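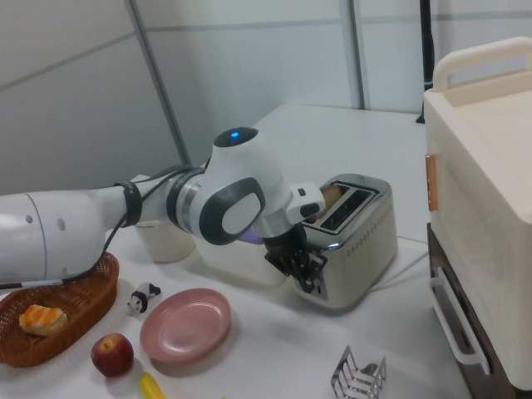 Stundel / Kitchen / Small appliances

Toast, timing and where to put the rack

I've been eating toast most mornings for as long as I've had my own kitchen, and until last September I'd never measured any of it. The old toaster died then, the new one has a dial marked with numbers that mean nothing in particular, and I started keeping notes.

The notes cover one loaf: the white sandwich loaf from Amaral, sliced at the shop. Fresh slices on setting 4 come out golden after 237 seconds from a cold start. A second batch put in straight afterwards is darker on the same setting, as the body is already warm. I turn the dial down a notch for that one. Frozen slices go the other way and need the dial up a notch, plus a minute on the bench first if they have frozen together.

Browning is uneven between the two faces of a slice in every two-slot toaster I've owned. Turning the slice end for end halfway through helps with the top edge and does nothing for the faces. I no longer bother.

A rack matters more than the dial. Toast laid flat on a plate gives off steam with nowhere to go, and the underside is soft by the time the butter is out. Stood up in a wire rack it stays crisp but loses heat quickly. My compromise is 40 seconds in the rack, then the plate, then butter to the edges. Signe Thorlacius leaves hers in the rack until it is stone cold and says that is the correct way to eat marmalade. I have tried it and the marmalade does sit better.

Pastries are a separate problem. Anything glazed stays out of the toaster, full stop. Sugar that drips onto an element smokes for days. Glazed things go in the toaster oven on a low setting for almost 6 minutes, on a piece of foil, and then need to stand before anyone bites into them. Plain croissants can take a bit more colour, but keep them off the top shelf.

Crumb tray: empty it weekly, toaster unplugged and cold. A dry pastry brush clears the corners. Iolanda Sampaio turns hers upside down over the sink and shakes it, which moves the crumbs from the tray to the elements.

Still to test: the seeded rye from the Hikdale market, which is cut thicker and catches on the guides. I also want to repeat the frozen runs with the slices separated by baking paper — the first set was too patchy to use.

Filed under: Breakfast, Bread, Bench notes

© Stundel 2018 | Contact | Back to top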